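The Second Cup

Valbona had the controller in her right hand and her left hand flat on her knee, as they had taught her in Vandville.

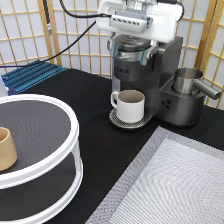

You are holding your breath again, came the voice of Krum in the headset, and the robot will learn that too.

She let the air out. On her screen the two fingers came down a little at both sides of the coffee maker and stopped there. The white mug was under it, with the handle to the left. She had done this task 19 times since the morning. Ilix wanted 30 good ones before the evening, and two of hers were already thrown away.

"A robot cannot learn breath," she said.

"It learns the waiting. Each time you are afraid, you wait before the lid. Later it will also wait, and no person will know why."

She thought about this. In February, when she started, she had believed that the work was to be correct. One moved the arm, the arm did the thing, and the file was saved under her name. Then Isabelle Vachon had put two files side by side for her, one from Valbona and one from Precious Tan. Both cups were made. But Precious moved like somebody in her own kitchen, and Valbona moved like a guest who is afraid to break something.

"Who showed you to make coffee?" asked Krum.

"My grandmother. In a small pot, on the gas. It was not a machine like this."

"And did she wait?"

Valbona laughed. Her grandmother had waited for nothing in her life. She talked over her shoulder, she poured without looking, and she put the cup in front of you while she was already angry about something else. When Valbona was seven, the old woman took her small hand inside her own big hand and they lifted the pot together. She did not explain. After some mornings the big hand was gone, and Valbona had not noticed on which morning it left.

"Are you recording?" she asked.

"When you say it."

She moved her shoulders and sat lower in the chair. Outside, the Temurlow bus went by and the window made its small noise. She imagined the weight of the hand on hers, dry and warm, with the ring that always pressed.

"Now," she said.

She went to the lid without a stop. It was not a perfect line, she felt that it went too much to the right and came back, but she did not correct it a second time. For some moments Krum did not speak. She could hear him typing.

"Keep it?" she asked.

"I keep it," he said. "Put everything back and do me another."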